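Pinddale shelf-tidying study

The Pinddale shelf-tidying study is a body of work on robot teaching by demonstration, carried out at a laboratory in Pinddale under the direction of the engineer Kári Steinarsdóttir. It concerns the handling of baskets, bags, soft toys and boxes on open wire shelving. The study is usually cited for its comparison of two ways of showing a two-armed robot what to do: moving the arms by hand, and driving them from a distance.

Background

Programming by demonstration replaces written motion commands with recorded examples. In the hand-guided form, also called kinesthetic teaching, the operator takes hold of the arm while its motors offset its own weight, and the joint angles are stored as the arm is moved. In the remote form, or teleoperation, the operator moves a separate controller and the robot follows. The second method keeps the operator's body out of the robot's view, which matters where camera images are stored along with the joint angles and later used for training.

Wire shelving was chosen as the test furniture at Pinddale. Thin wires and narrow posts are difficult for depth sensors, and fingertips can catch in the grid. Soft items add a further difficulty, as their shape changes when they are gripped and no two grasps are quite alike.

Method

Demonstrations were recorded with a control program called Siren, written at the laboratory. Each recording held the positions of both arms, the opening of both grippers and the video from a camera at head height. Large items such as baskets were assigned to both arms together, and small items to whichever arm was nearer. The task list had 11 entries, among them lifting a basket from an upper shelf, setting it back square to the posts, and moving a soft toy from one shelf to another.
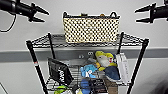
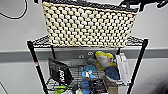
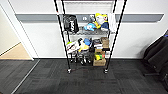

Wire shelving unit with plush toys and other items. The woven basket is on the top shelf in the first and second views.

Operators worked in short sessions. A recording was discarded if a gripper struck a post or if an item left the shelf by accident. Pauses of more than a few seconds were trimmed - a step later criticised, as the pauses often marked the point at which the operator was judging distance.

Results

The full collection came to 2000 recordings, of which 379 were made by hand guiding and the remainder by remote control. Hand-guided recordings were smoother and shorter. They proved harder to use for two-armed tasks, in which one person had to steer both arms at once, and most operators preferred the controller for anything involving the basket.

A policy trained on the remote recordings alone completed 88 per cent of single-item moves. Performance was lower for the basket. The usual fault was uneven lifting, with one gripper rising ahead of the other and the load tilting towards the slower side. Adding the hand-guided recordings gave a slight gain on small items and no measurable change on the basket.

Reception and later work

A group at Flindham repeated part of the study with a different pair of arms and reported the same fault in two-armed lifting. They attributed it to delay between the two control channels. Steinarsdóttir's group had put it down to operator habit, and the question was not settled by either set of data.

The Riis controller, a pair of linked handles with a shared centre bar, was developed in response. It lets the operator lock the two grippers at a fixed distance from each other while a wide object is carried, then release the lock for single-handed work. The lock is worked with the thumb and can be engaged at any spacing within the reach of the arms.

See also

Imitation learning
Kinesthetic teaching
Teleoperation
Two-armed manipulation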